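Two hours with the Munov cell at Allton

I'd been promising myself a trip out to Allton for ages, and when they opened the back half of the shop to visitors I signed up the same evening. Most people on the tour went straight for the big palletizer by the loading doors. I hung around the little bench cell in the corner instead (if you've read this blog before, you won't be surprised) and ended up talking to the woman who looks after it until somebody came by to turn the lights down.

Her name is Fadwa Mahrous and she has been keeping the Munov running since it was bolted down in May. The cell sorts small stationery into kits for schools: pens, glue, markers, that sort of thing. It had just come back from having its fingers changed, so I got to see the whole routine for putting it back in service, which was way more fun than watching it run all day!

First thing I learned is that the finger blocks wear out long before anything else does. Plastic barrels are slippery, so people crank up the grip force, and then the faces polish themselves smooth and you need even more force. Fadwa keeps it low and swaps the blocks every 3,744 cycles. I asked where that number came from and she laughed and said it's how many picks they got through in one week of early testing, right before a set started dropping markers, and they never changed it.

The swap itself is 2 screws a side. She wipes the seat under each block with a dry cloth, puts the new one on finger tight, closes the jaws on a steel gauge so the blocks square themselves up, and only then tightens the screws. Do it the other way round and one block sits a hair crooked. You won't notice on a box, she told me, but on anything round it'll spin right out.

After that comes the zero. The cell forgets where "closed" is whenever the fingers come off, so she runs them shut slowly with nothing between them, saves that, opens them up and does it again. If the readings don't agree she takes the blocks off and starts over. She once did that up to 300 times in a month, which turned out to be a cracked cable and not the fingers at all. Svyatoslav Demchenko from Gidey, who built the controller, drove over and found it with a flashlight.

Then it's test objects on the white table, the same kinds of things the cell has to handle for real.

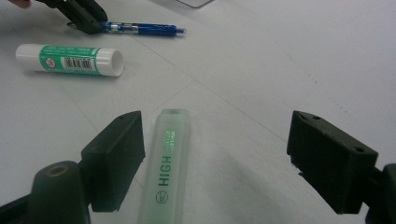 Shop visits

The highlighter is a good one to start with, long and rounded at the far end, and it wants the jaws wide open with plenty of space on both sides before they come in. Pens are fussier. You want the grip somewhere near the clip, and a skinny barrel shows up a crooked block right away. Glue sticks are easy by comparison, apart from rolling if you nudge them.

I asked about spares and got shown a drawer of Dullari blocks, 3 sets, bagged and labeled by hand. I'd love to go back and see the wrist come apart, and Fadwa said to email her before the next big service. Parking is round the side, by the way, and the coffee in the front office is free.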